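Notes from the Drandwood support group

Hi everyone! October got away from me, so this is going out later than I promised - sorry to those of you who emailed to check I was still alive.

I want to talk about meal plans, mine in particular. When I first started seeing Loan Ung, my dietitian, I thought she'd hand me a list of foods and a scolding.

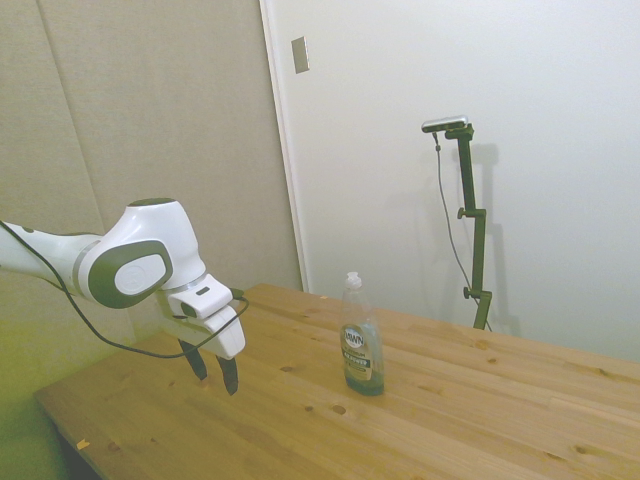
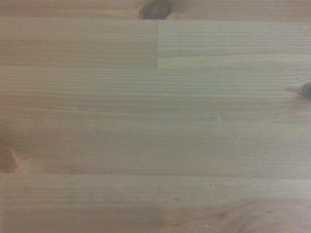
What I got was a blank sheet with six time slots on it, and we filled it in together over 2 appointments. Breakfast was the hard one for me (it still is, some mornings). She had me eat it at the same time every day for 14 days before we changed a single thing on the plate, and I complained the whole way through. By the second week I'd quit arguing with my alarm clock, and I'll take that!

A few of you asked what to do when you miss a slot. My plan says go to the next one as normal and don't try to make up for it. Yours may say something else, so please ask your own team before you copy mine.

We meet Wednesday evening in the Kultov Room, upstairs. Family members are welcome for the first half. If you can't make it, let me know at least 48 hours ahead so I can send you the reading - it's a short one this time, on eating at work.

Last updated: October

Recent items
Getting through a restaurant menu
Questions to bring to your first appointment
For parents: sitting at the table together
Sleep and recovery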